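Golwood Automation Users' Forum
Section: Teaching and Demonstration Methods
Thread: Hand guiding or remote operation for a first block task on a two-arm cell

Posted by: szamfir_cemon
June 30, 2021

Good morning to all members. I am writing on behalf of the training laboratory at Cemon, where we are preparing a written procedure for demonstrating simple pick-and-place tasks to a two-arm cell. The task is deliberately modest: coloured cubes are laid out on a sheet of brown paper, and the operator shows the arms how to pick each one up and set it down in a stated place.

Our draft allows two methods. In the first, the operator takes hold of the arm and moves it through the task by hand. In the second, the operator stands clear of the table and drives both arms from a pair of handheld controllers. We have been asked to recommend one of the two as the standard method for new staff, and I should be grateful for the views of members who have used both over a sustained period.

A typical starting layout is attached.
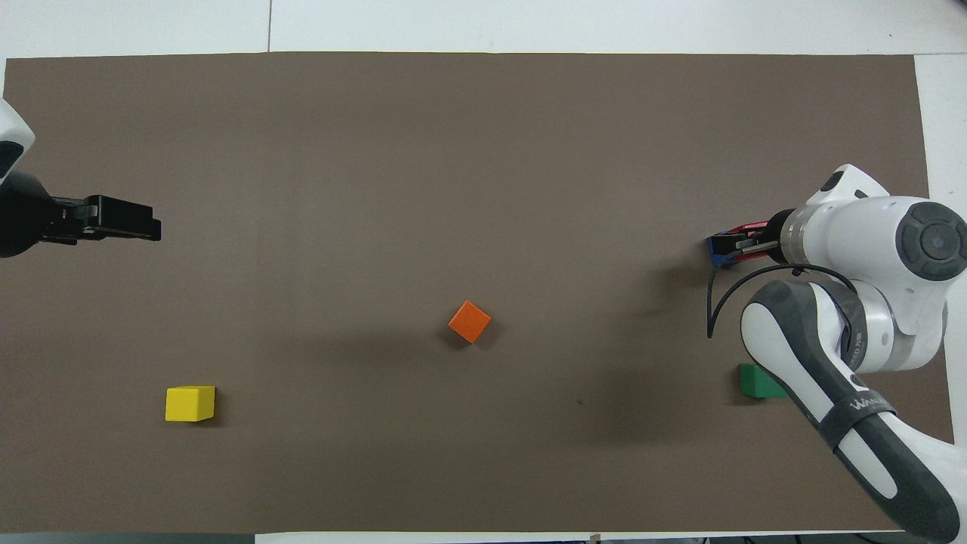 Start position with the orange, yellow and green cubes on the paper, grippers facing each other from either side.

The two grippers are of different makes and do not close in the same manner, and this has a bearing on the question.

Stela Zamfir
Training Laboratory, Cemon

Posted by: hollin_bench

Thank you for a clear statement of the problem. Our department recommends hand guiding for all new operators, and I would advise you to do the same. The operator feels the weight and reach of the arm directly and learns quickly which joint positions are awkward. With controllers, new staff tend to overshoot on the approach and correct several times before closing the fingers. Those corrections are recorded along with everything else, and the robot will learn them.

Posted by: Rusu_Teleop

I must respectfully disagree with the previous reply. Hand guiding is satisfactory with one arm. With two, a single operator cannot attend properly to both sides, and a second person is required. At Rusu we found that two people at the same table produce demonstrations in which neither arm moves at a natural pace.

There is the further matter of the cameras. If the policy is to be trained from images, the operator's hands and sleeves will appear in every recording made by hand guiding, and they will be absent when the robot works alone. We discarded 40 recordings in April for that reason and have used remote control since.

Posted by: hollin_bench

The point about cameras is accepted where images are used. It does not apply to our own cells, which replay joint positions only. I would ask Ms Zamfir to confirm which arrangement is intended.

Posted by: szamfir_cemon

Images will be used, together with joint positions. I ought to have stated this at the outset.

Posted by: broresport_qa

May I raise a separate point concerning the layout. The green cube in the attached photograph is partly hidden by the lower link of the right arm. An operator standing beside the table can lean over and see it. A camera mounted above cannot, and the recording will therefore contain a grasp for which the learner had only part of the evidence. I would suggest that the home position of the right arm be moved back before any further sessions are held, whichever method is adopted.

I would also secure the thin black cable at the right wrist. It hangs in a loop over the paper, and in our experience at Broresport a loop of that kind will sooner or later catch on something.

Posted by: Rusu_Teleop

I agree as to the cable. As to the cube, I would leave a proportion of such layouts in the set. In service the arm will obstruct its own view from time to time, and a learner that has been shown only tidy tables does poorly when this happens. Our present set holds around 1000 demonstrations, and we do not screen out partial views.

Posted by: broresport_qa

A proportion, certainly, provided that it is recorded as such. My objection is to its being the default.

Posted by: kettering_lab2

For those weighing the cost, remote operation carries a longer period of instruction. We allow 2 full days before a new operator's recordings are accepted, against a single morning for hand guiding. Differing grippers add to this, as the operator must learn how far each trigger closes each pair of fingers.

Posted by: szamfir_cemon

I am obliged to everyone who has replied. The draft will now name remote operation as the standard method for two-arm tasks and retain hand guiding for single-arm work and for introductory sessions. The home position of the right arm will be reviewed and the cable clipped along the link. I shall post the revised wording under document reference 1209 when it has been approved.

Posted by: hollin_bench

I remain of the view that new staff should begin by hand, and I am glad to see the introductory sessions kept. Please include the speed limits you set for the controllers when you post the wording.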